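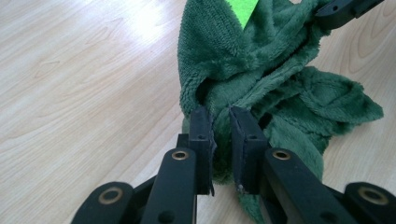 Dark green plush on the floor, with a bit of lime green near the top.

Moushumi Herath cuts fabric on the floor. She has a table, a good one, which came with her from the old flat in Nitside, but it is under the sewing machine and the thread racks and two boxes of zips, and she says it was never long enough anyway.

"Plush wants to lie down flat for a while before you touch it," she says. "On a table it hangs off the end and the weight drags everything. You cut a straight line, you pick it up, and it's a banana."

Herath makes soft things for sale under the name Plondum: blankets, cushions, hooded towels and a small number of costumes for children, mostly to order. She started in a spare bedroom and now works from the front room of a rented house in Clestmont. We spoke there on a Thursday, starting at nine in the morning, before the light got too strong through the window.

The light matters to her. Short-pile plush looks like two different colours depending on which way the pile runs, and a join between a piece going up and a piece going down will show from across a room. She strokes every length with her palm before she cuts it and marks the direction on the back with an arrow in tailor's chalk.

"Smooth is down, like a cat," she says. "For a blanket I run it down towards the feet. For a cushion it doesn't matter as long as the front is one piece. For a costume I've had arguments with myself about it. If it's a leaf or a dinosaur or something with a back, I run it down the back. Sleeves I run towards the wrist. Hoods are the hard part because the two sides have to match and you're working around a curve."

Dark green is the colour she has the most trouble with and sells the most of. It shows every bit of lint. It also changes from one bolt to the next, which she learned when she ran short partway through an order and bought more of what was meant to be the same thing.

"I had the two pieces side by side and told myself they were fine," she says. "Then I took them outside. One was green and one was sort of green going on blue. I had to start again with the new bolt, and the old one went into cushions."

Since then she has bought the whole amount for a job in one go, with some over. Her supplier is Antal, a wholesaler that will sell her part bolts if she rings before noon. The plush she likes is 300 grams to the square metre. She has tried lighter stuff and found it stretched too much on the bias, and the heavier one was miserable to hem.

Her orders go in a hardcover notebook. The one open on the chair when I visited was up to job 2415, although she started the numbering at 2000 so that early customers wouldn't know they were early customers. Each entry has a snip of the fabric stapled to the page. Some of the staples have rusted.

Asked what takes the most time, she does not say sewing.

"Cleaning up. By a mile. When you cut plush, the cut edge sheds. It's not like cotton where you get a few threads. It's fluff, it floats, and it gets into the kettle. I vacuum the edge of each piece as soon as it's cut, with the brush head on low, and then I do the floor, and then I do myself."

She used to cut with long shears, straight through, the way she would cut a sheet. Her friend Vilmos Farkas, who worked for years as an upholsterer and now does repairs from home, showed her to work from the back with the tips of small scissors, so that only the backing is cut and the pile pulls apart. It is slower and makes much less mess.

Farkas came by at half past ten to return a rotary cutter, and stayed for tea.

"She was chopping it," he said. "Half the fluff in this house was from chopping it."

"I was in a hurry," Herath said.

"You can be in a hurry with small scissors."

They disagree about pins as well. Farkas thinks they are useless in thick plush, which creeps under the foot no matter how many go in, and he would tack the whole seam by hand. Herath uses clips, and tacks only the curves. She has a walking foot on the machine and says that did more for her seams than anything else she has bought.

"I don't tack a straight blanket edge," she said. "I'd be here until June."

Trims are kept in takeaway containers with the lids off. She likes a bright colour against a dark one, and lime on forest green is a pairing she keeps going back to, for the edge of a pocket or the inside of an ear. Felt is easy for that sort of thing, she says, as it doesn't fray and can be cut to a sharp point, but the cheap kind pills in the wash, and she won't put it on anything for a baby. For those she uses a cotton, turned under.

She tries shapes out before she commits to any of them. Sometimes that means paper, sometimes an offcut, laid on the plush and moved about until it looks right. She takes a photo on her phone and looks at it again after lunch.

"I'm nearly always wrong the first time about size," she says. "I go too small. On the floor, near your face, a little triangle looks like plenty. On a child running across a yard you can't see it."

Offcuts bigger than her hand are kept. The rest go into a pillowcase, and when it is full it becomes stuffing for a draught stopper, weighted with rice at the ends. She has one at every door in the house and has given away more than she has sold.

She would like a cutting table one day, a wide one she could walk around. Her knees are the main reason. She kneels on a folded towel at the moment and gets up every twenty minutes whether she has finished or not, and she has stopped taking on anything king size.

There are things about the floor she would miss, though. It is smooth, so the fabric slides when she wants to turn it and doesn't snag. It sweeps clean. On a big job she can put out every piece at once, in order, and see whether a sleeve has been cut twice for the same arm.

"I've done that," she says. "Two left arms. It was a very nice green, too."

Plondum takes orders by email, and the current wait is five weeks for blankets and longer for costumes. Herath asks that people send the child's height and leave out the age. She will post a swatch to anyone who wants to see a colour before ordering, and with the greens she would prefer that they did.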